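Ticket 769 - chair sinks / wobbles, mezzanine side
Opened by: Dorothy Treloar
Status: open

Black mesh chair by the blue desk. Drops when you sit, leans left. Tried the lever, no change.

10:40 HK - tipped it to get at the underside of the seat. Plate screws loose, tightened all. Casters stay on for now.

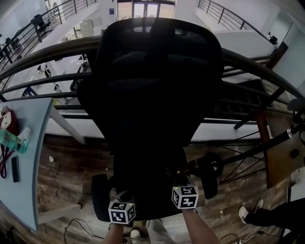

Lean is better, still sinks tho. Gas lift probably gone. Asked Kudthorpe for a replacment, 3 days. Pls dont use till then.

Heike Kleinschmidt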